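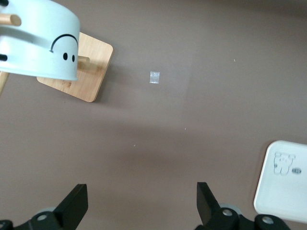
Can a robot do the washing-up and put everything away yet?

Bits of it, slowly, and usually with a grown-up standing close by. A robot can pick up a plate or hang up a mug if it has practised that job a lot, but it can't yet walk into any old kitchen and get on with it.

I used to find that very odd. Computers can beat the best chess players in the world, so why is a mug such a problem? Then I spent a morning with Agnes Løken, who teaches robots to tidy up, and I changed my mind!

Try something for me. Get a mug out of the cupboard (a tough one, please) and hang it on a hook or a peg with your eyes shut. You probably felt for the handle, turned your wrist a bit, bumped the peg, and had another go. You did all that without thinking. A robot with two stiff fingers has to work out every bit of it – where the peg is, which way the mug is facing, how hard to squeeze.

The blue mug with the smiley face is a good one to think about. On its wooden stand it's upside down, so the smile looks like a frown. You know straight away that it's the same mug. A robot may need to see lots of mugs, at lots of angles, before it stops getting muddled.

Plates and trays are tricky in another way. The white one with the little bear-like animal on it is lying flat on the table, and flat things are hard to get your fingers under. You'd slide it to the edge or tip up one side. Someone has to teach a robot that trick.

Agnes told me her team had shown their robot the mug job 580 times. After that it managed 80 tries out of 100, and each go took almost a minute. Her nephew Joar can do it in 3 seconds, and he's six.

What about shops and factories? Robots do better there, because the boxes are often the same size and turn up in the same spot. Kitchens are messier. Somebody moves the mugs, somebody buys a new tray, and there's a bit of tape left on the table.

So will you have one at home when you're grown up? I think you might, but for now you're still on drying-up duty.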